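My no-spend April, and what I learned from it

May 15, 2021

In April I tried to live one month without buying anything except food, rent and the bus card. My friend Zorica Delić did it before me and she said the first week is the hardest. For me it was the third.

I started with the kitchen. I wrote down everything in the cupboards and planned 12 dinners from it. Lentils, mostly. I also found a bag of Pudell flour that I forgot I had, so I baked bread on the weekends. 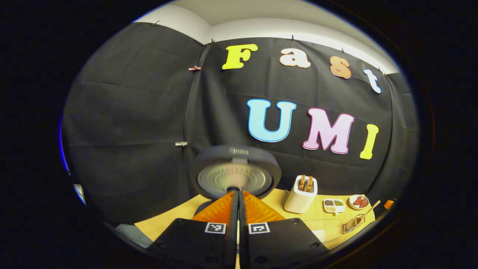
The evenings were more difficult. Usually when I am bored I look at online shops, and then a package comes. I deleted the Allholm app from my phone and borrowed books from the library in its place. I also walked a lot, almost 100 kilometers in the month, if my phone is right.

I broke the rule one time. My shoes had a hole and it was raining, so I bought new ones. I do not feel bad for it.
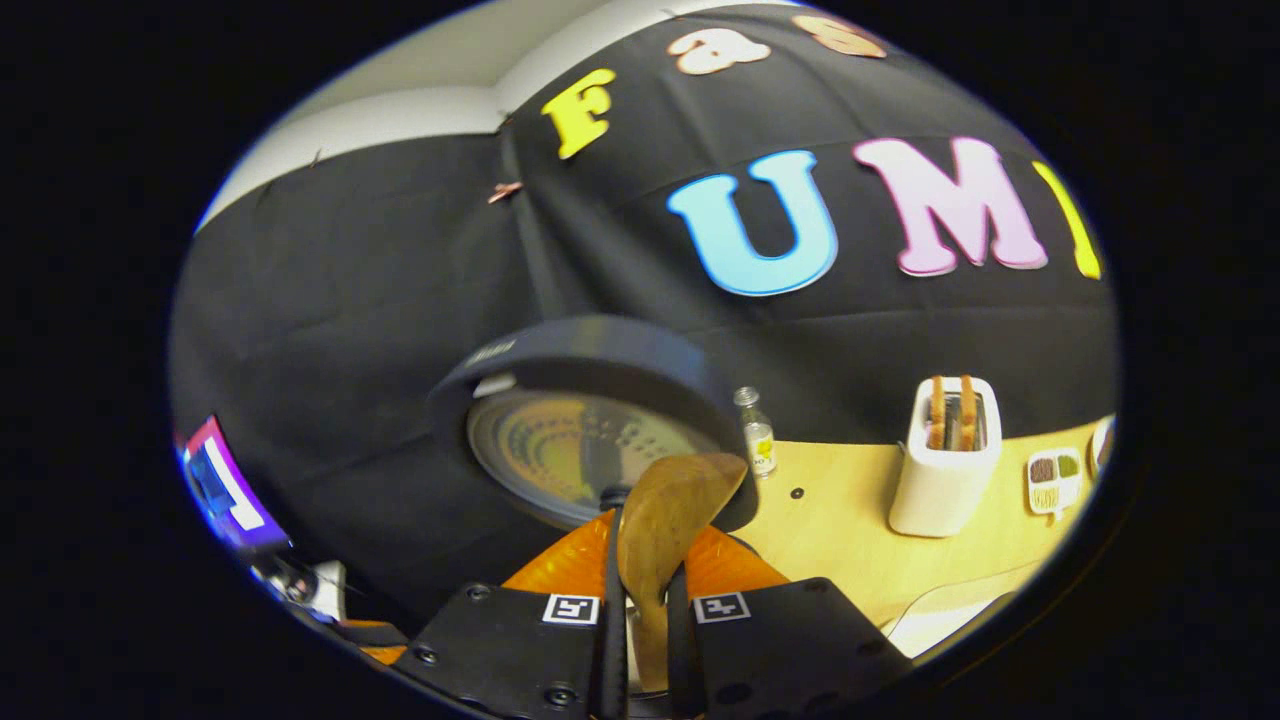 What I will keep

The list on the fridge stays, and so does the bread. I will wait three days before I order anything that is not food. Coffee at Brandão I missed very much, so it comes back, but only on payday.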